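September, bench notes, evening

Left the old tower open overnight and started again after lunch. The plan was to finish the cleaning and get the cooler back on, and I got through the first half. Two hours on dust alone, most of it packed into the corners where the compressed air only moves it from one place to another. A one-inch paintbrush did better. I ran the vacuum next to the brush, hose held off the board, and worked from the drive side toward the ports.

The complaint was shutdowns under load. It would idle all day and then switch off a few minutes into a render. I logged temperatures last week and the CPU was climbing in a straight line until the cutoff, so I am treating this as a contact problem until something says otherwise. The paste that came off the cooler was the texture of dry putty, thin on one side and thick on the other. That fits uneven mounting. One of the screws had never been run all the way down.

Cleaned the cooler base with alcohol and lint-free wipes, three passes. The first two came up gray, the third clean. Set it upside down on a sheet of paper on the shelf. The fan spins freely but has a slight tick by hand, so I am ordering a replacement from Visser and will reuse the old one only if the new one is late.
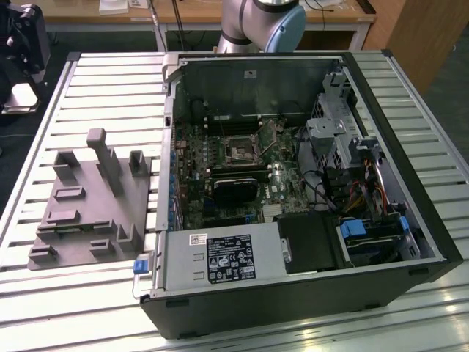
Tanveer Abbasi thinks I am wasting the effort. His position is that a machine this age should give up its drives and its memory and go to recycling, and that if I must keep it, I should swap the power supply first and look at the cooling second, as an old supply sagging under load will give the same shutdowns. He has a point about the symptom. He has not seen the temperature log.

I will check the 12 volt line under load anyway, once it is running. If it drops out of tolerance I will say so here and buy him lunch.

Other items. Drives stay in for now. One of them shows over 169 reallocated sectors in the last report I saved, so it gets copied before anything heavier than booting. The copy goes to the Skandix disk — the one with the short cable, not the one Bo-ram Yeon still has. Need to ask for that back.

Paste is the Vutis tube, opened in spring, cap was on tight. Small dot in the center, cooler straight down, screws in a cross pattern a half turn at a time.

Stopped at 9:40. Did not want to mount the cooler tired. Covered the bench with the cotton sheet and unplugged the lamp.

Recent entries
Flirden router, second attempt
Sorting the screw drawers
Fan noise, before and after oil
Labels for the power bricks
What is on the Skandix disk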